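Watbridge Community Help › Workshop & Machines

Gripper pads coming apart, glue or replace?

Posted by benchrat_lou

Hi all. Got a two-finger gripper on the Tisent cell at work, picks small cartons off a pale tray and puts them on the outfeed. Pads on the inside of the fingers are going. Left one is worst, torn bit sticking out partway down plus a stringy bit hanging off the bottom. Right one is scuffed up near the tip and ragged along the lower edge. Drops a carton maybe once a shift, always the glossy ones.

Counter says 1069 cycles since the last home, no idea what it was when the pads went on — before my time. Boss wants it running tomorrow. Can I just superglue the flappy bits down and carry on? Or do the whole fingers have to come off? Never had this one apart. Spare pads in the drawer but no instructions with them.
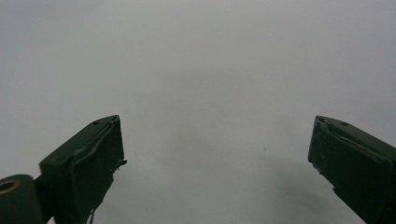 Also the jaws don't seem to shut quite square any more but that might be me. Air pressure is the same as it's always been. Any help before tommorow morning would be great.

benchrat_lou, 4/25/18

Yoga Siregar
Member, 533 posts

Don't superglue it. Sets hard, you get a slick lump right where you want grip, and then the rest tears next to the lump. Done it myself on a Bulau, regretted it by lunch.

Change both pads, same time, even if one looks ok. One new and one old and the carton gets pushed over to one side every pick.

How I do it:

Jaws open, then lock off and dump the air. Check the gauge is at zero, then try the fingers by hand. If they still push back at you, stop.

Snip the hanging strand off before you do anything else or it ends up in the slide.

Look on the slanted top of each finger for small holes. If there's screws down in them clean the heads out first, they fill with carton dust and the key rounds off. Mark the fingers L and R. I've swapped them before now and spent an hour wondering.

Peel the old pad from the tip down. Where it's folded over the top edge it'll fight you. Plastic scraper, not a knife. Wipe with isopropyl, let it dry properly, 15 minutes if you can bare to wait.

New pad on, start at the tip, fold over the top last. Clamp lightly overnight if it's the glue-on kind. If they're self adhesive you can run sooner but I'd still leave it 2 hours.

Square closing — look at that AFTER the pads are on. Torn pad on one side is enough to make it look out. Close on a bit of scrap card at low pressure and see if both edges mark it the same.

Then reteach the close position. New pads are thicker, yours will crush the first carton if you leave the old number in. Guess how I know.

mandrel99

just replaced the whole fingers on ours, less faff. Wattimena had them in stock in July, don't know about now. Expensive though

kettle_and_coil
Member

Agree with most of what Yoga said but check the bushings while the air's off. Hold the finger at the tip and wiggle. Any knock you can feel and new pads won't fix it not shutting square, it'll just be not square with nice pads.

Tiny drop of oil if your manual says oil, nothing if it says dry. Ours says dry and someone oiled it for months, it was like black porridge in there.

And your drops being only the glossy ones does sound like pads to me. Wouldn't touch the pressure.

benchrat_lou

Thanks both. Spares are the self adhesive sort, just checked the drawer. Going in early to do it. Will wiggle the tips first and order bushings if they knock.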